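Reviews > Robotics > Software and methods
News Reviews Workshop Forum Contact

Sun 14 May
By Arnar Thoroddsen

Zudis is a method for training a robot arm on a small number of hand-guided demonstrations. It was published with code in April by a group led by Zixuan Yu, and the main result in the paper is that an arm can learn a simple pick-and-place task from 20 demonstrations if each one is broken into segments and the segments are reweighted during training. I have spent three weeks with the released version. This review covers how it installs, how it behaved on our arm, and whether the result in the paper held up for us.

Some background first. Most imitation learning methods treat every moment of a demonstration as equally useful. A person guiding an arm to a cup spends most of the time moving through open space and very little time near the cup, so the training data is mostly travel. Zudis finds the points where the gripper slows or changes state, cuts the recording there, and gives the short segments near contact more weight. The idea has been tried before. The new part is that the weights are set from how much the policy disagrees with itself across several training runs, so there is no value to tune by hand.

Installation took me most of a day. The package wants a specific version of its simulator even if you never open the simulator, and the error you get with the wrong version is about a missing colour profile, of all things. Poul Egilsson had the same trouble on his machine and fixed it by deleting the cached configuration folder. The manual doesn't mention this. Once it was running I had no crashes, and the licence is permissive enough for commercial labs.

Recording is well organized. You start a session, guide the arm through the task, and press a key when you're done. Each recording is checked for dropped samples before it is saved, and bad ones are flagged in grey in the session list. I would have liked a way to trim the start of a recording. At present you keep the whole thing or throw it out.
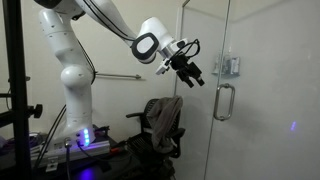
The arm on its bench mount, with the two-finger gripper fitted.

Our test tasks were modest. The first was moving a sponge from the bench to a tray, the second was putting a capped bottle upright into a rack, and the third was hanging a small towel over a rail. Subira Tanui and I recorded all the demonstrations between us, which matters, because the paper used one operator throughout.

On the sponge task the result held. With 20 demonstrations the Zudis policy was clearly better than the plain baseline trained on the same recordings, and it recovered sensibly when the sponge was turned sideways. Training took under an hour on a single graphics card.

The bottle task went less well. Of our 20 recordings, 9 were mine, and I tend to approach from the side, where Subira comes in from above. The segmenter handled both, but the policy sometimes began one approach and finished with the other, and the bottle ended up leaning on the edge of the rack. We retrained on Subira's 11 alone and the mixing went away, though the policy was then more easily thrown off by a change in starting position. The paper has a short paragraph on operator style in the appendix. I think it belongs in the main text.

The towel was a failure. Soft items don't give the segmenter clean points to cut at, and several recordings came out as one long segment, which leaves the method with nothing to reweight. To be fair to the authors, they claim nothing about cloth. We tried it anyway because a good deal of our work is household tidying, and anyone with similar plans should know.

I also ran the ablation script that comes with the code. It trains 2 versions, one with the disagreement weights and one with fixed weights, and writes out a comparison. On the sponge task the fixed version was nearly as good. On the bottle it was noticeably worse. This fits the paper's claim that the weighting helps most when the contact phase is short and fussy. The script saves 113 files into whatever directory you call it from, so make a new one first.

Documentation is average. The quick start is accurate once you are past the installation problem, and the section on camera calibration is very good. The section on custom grippers is a stub. Gunnlaugur Þórarinsdóttir, who maintains the drivers in our lab, wrote our gripper file by copying the sample and changing the finger limits until the self-test passed.

The obvious comparison is Odley, which we used for most of last year. Odley is easier to install and has a better viewer, and it copes with mixed operators without complaint. It also needs a lot more demonstrations for the same rigid-object task. If recording time is your bottleneck, Zudis is the better choice. If you have plenty of recordings already, I don't see a strong reason to move.

Good: few demonstrations needed for rigid objects, no weights to tune, sound recording checks.
Not so good: installation, no trimming, sensitive to operator style, not usable for cloth.

We are keeping it on the bench machine for rigid-object work and have gone back to Odley for the towels. I've sent the recordings from the bottle task to the authors, who asked for them, and will update the review if the next release changes the segmenter.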